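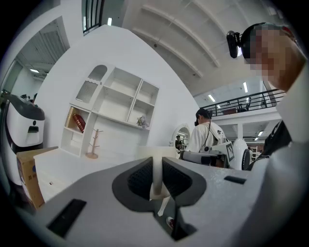 Anežka Vondráček wrote that the jaw on her left unit closed by itself twice in one morning, both times with the trigger released, and she asked if anyone else on the list had seen it. I have now, on two units, so I am writing up what we found at the Darndale room. Her message is quoted here with the log lines trimmed.

> From: Anežka Vondráček
> Subject: [handheld-grippers] jaw closes with trigger released
>
> We run the Ostora grippers in pairs. Since the May firmware
> the left one closes without any input. It goes to about half
> force and stays there until I pull the trigger and let go.
> I had a finger near the pads the second time. It didn't
> break the skin but it was not pleasant.
>
> The right unit in the same pair is fine. I swapped batteries
> and it made no difference. The log shows a trigger value of
> 225 at the moment it closes. Resting value should be under 30.
>
> Is it the firmware or the trigger board? I would like to
> know before I send it back to Kollár.

I think it's the trigger board, or more exactly the cable going into it. The firmware makes it worse.

We had the same jump in the resting value. Ours went to 166 the first time, which is over the close threshold but not by much, so the jaw moved slowly and the operator thought she had pulled the trigger herself. We wrote it off. Two days later the second unit did it during a tabletop run and knocked over a glass.

I opened both. The ribbon cable runs over the edge of the motor mount before it reaches the board. On both units the insulation was worn at that edge. If I pressed on the cable with a plastic pick, the value jumped. If I let go, it dropped back, but the jaw stayed closed. That last part is the firmware. The older version opened again when the value fell. The May version latches until it sees a full pull and release.

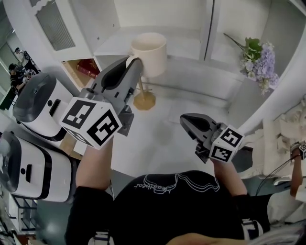

Photo: Silvia Kuruc

Lamps are the job I would stop first. You are pressing on a rim with the finger of one unit while the other is held close by, and your attention is on the shade. If the second jaw closes then, you won't be looking at it.

What we have done for now:

Went back to the firmware before May on every unit. The jaw can still close on a bad reading but it lets go.

Put a strip of cloth tape over the edge of the motor mount and rerouted the cable on the inside of the post. Check that the cover screws don't pinch it.

Added a resting check at power-on. Pick the unit up, turn the wrist both ways, watch the value. Anything over 30 and the unit goes in the box with a tag on it.

One of the two units had 3,000 cycles on it. The other had far fewer, so I don't think you can go by cycle count.

Anežka, before you send yours back, please take the cover off and look at the cable if the seal isn't a problem for you. A photo of the wear would help. Birnar sold us ours, and so far they are treating it as a single bad unit. I would like to show them three.

I have not tested the right-hand version of the mount. The cable comes in from the other side there and it may clear the edge. If somebody has one open already, let me know which way it runs.

Silvia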